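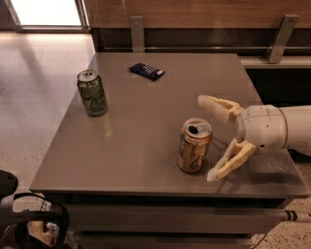 Gripper open, facing the gold can.

Project notes: grasping drinks cans, part two

The first part of these notes covered the arm mounting and the network problems. It ended with the arm moving when told to and stopping when told to, which took most of the autumn. These notes cover the task itself, as the Colholm robotics club will enter it in the Sekano student round at Brestport. I look after the data and the training runs. Etornam Dogbe does the teleoperation and Gerasimos Chatzigeorgiou wrote the controller.

The task

The rules ask for a named item to be picked from a table holding several others, lifted clear, held, and put back upright. Knocking over any other item ends the attempt. Teams may choose their own items from a list of household goods, and must declare them in January. We declared a green can, a gold can and a small wrapped snack in a dark packet. The cans are the same general shape, so the policy has to go by colour and print. The packet is there as an obstacle. It lies flat and is easy to ignore until a finger comes down on it.

I had wanted a mug. Gerasimos pointed out that a mug has a handle, a handle has a direction, and we would then need examples for every direction. The mug was dropped.

The data

We have 1,028 demonstrations on disk. Of these, 109 are excluded from training. The excluded ones fall into a few groups: the operator changed their mind about which can they were going for, the logging clock slipped against the joint readings, or a can ended up on its side. I kept the files. They are useful for testing the script that decides whether an attempt was clean, and that script has been wrong often enough to need testing.

Every demonstration starts with the gripper open and away from the items. Etornam varied the can positions between attempts by hand. For the first few evenings this was done without any plan, and when I plotted the starting positions most of them sat in one patch near the middle of the table. People put cans where it is comfortable to reach. After that we used a printed list of positions and worked down it, which was slower and much duller, and the plot improved.

The tabletop has a slight gloss. On the glossy part of the surface the cans have a weak reflection below them, and the can detector Gerasimos tried at the start of term would sometimes extend its box down into that reflection. The grasp height then came out low. We spent an evening on a correction for this before giving up on the detector and training straight from the camera view. I still have the correction code. It does what it was meant to do and has no use.

The grasp

The approach is from the side. A grasp from above would be simpler to plan, but with our fingers it means closing on the rim, and the rim is narrow and slopes inward. From the side there is plenty of can to hold. The drawback is that the arm has to travel low across the table, and one finger has to go behind the can without touching whatever else is back there. 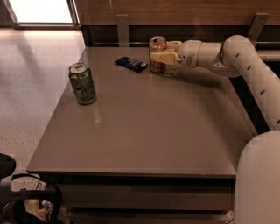
Finger clearance turned out to be the main cause of failed attempts in the first trained version. With the packet close to the can, the policy would stop short and close early, so that the fingertips met in front of the can and pushed it. With the packet further off it went in properly. I had taken this for a vision fault. Etornam looked at the demonstrations and found that she had been doing a smaller version of the same thing whenever the packet was near. She was slowing down and hesitating, and the policy had learnt the hesitation.

We re-recorded those cases with the hesitation removed as far as possible. Her method was to settle on the approach before starting the recording and then carry it out in one movement, abandoning the attempt if it looked wrong. The abandoned ones are not counted in the totals above, as they were never saved.

Closing force needed separate attention. Drinks cans are thin, and an opened one gives way under pressure much sooner than a sealed one. The controller now closes to a position first and then applies a low holding force, with a limit on how far the fingers may continue after first contact. Gerasimos set that limit by crushing cans until he had a figure he trusted. The values are in the controller's settings file with comments, which is more than can be said for the rest of that file.

Training

Nothing unusual. The current policy was trained for 3,000 epochs on the machine in the Essien building, which we share with two other groups and book in blocks. I changed one thing at a time between runs. The changes that made a visible difference were:

Better spread of starting positions: large improvement.
Re-recorded approaches near the packet: large improvement.
Random brightness changes in training: moderate improvement. The window side of the room is very bright in the afternoon, and before this the policy behaved worse at two o'clock than at seven.
Longer history of past frames: no improvement, slower. Removed.

I also tried a larger image size. It may have helped slightly with the packet, but the control loop then missed its timing, so I could not separate the two effects and went back.

What is left

The put-down is the weak part. The can has to be released upright, and the policy sometimes opens the fingers while there is still a small gap under the base. The can drops and usually stays standing. The judges would accept it. I would still prefer it to be lowered fully, and Gerasimos has suggested watching the motor current for the moment the table takes the weight. He has this working on the bench with a block of wood.

We also need to practise the changeover. Teams get 3 attempts and a short setting-up period, and at present it takes us most of that period to bring the arm up and check the camera. Etornam is writing a checklist. The first item on it is to plug in the network cable, for reasons given in part one.

Part three will cover the put-down, once the current sensing has been moved over to the arm.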